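Ticket: returned earbuds, sorting bench, Villgate
Opened by: Puspita Raju
Assigned to: Rizal Lumbantobing
Status: open

Issue: returned earbuds are reaching the Govindasamy shelf paired with the wrong charging case. The cases are white and look alike once they leave their packaging. Of the last 300 sets checked, 27 had a mismatch.

Current set-up: cases go in the yellow bin, loose buds in the two-part tray, blue and red.

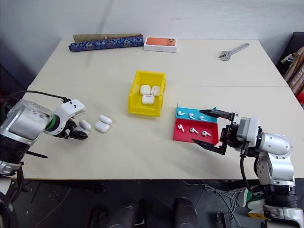
Can the cases and buds go in the same container?
Keep them apart until the serial numbers have been read, then pair them and bag the set.

Rizal: checked the written procedure. It says which container takes cases but gives no rule for the two halves of the tray. Two shifts have been using them differently – one by left and right, the other by model. Proposed rule: left buds in blue, right buds in red, one model at a time.

Puspita: agreed. Please also add a line on clearing the bench before a batch. Tools and product boxes should go back to the Skalby shelf, and cloths in the drawer.

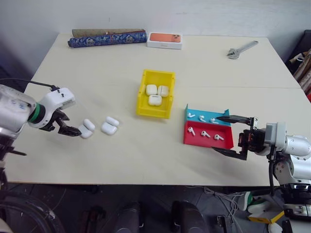 Rizal: line added. The procedure now limits a batch to six sets, and the bin must be emptied before the next one starts. Labels for the tray are on order from Kikex.

Next step: recheck 600 sets under the new rule. Ticket stays open until December.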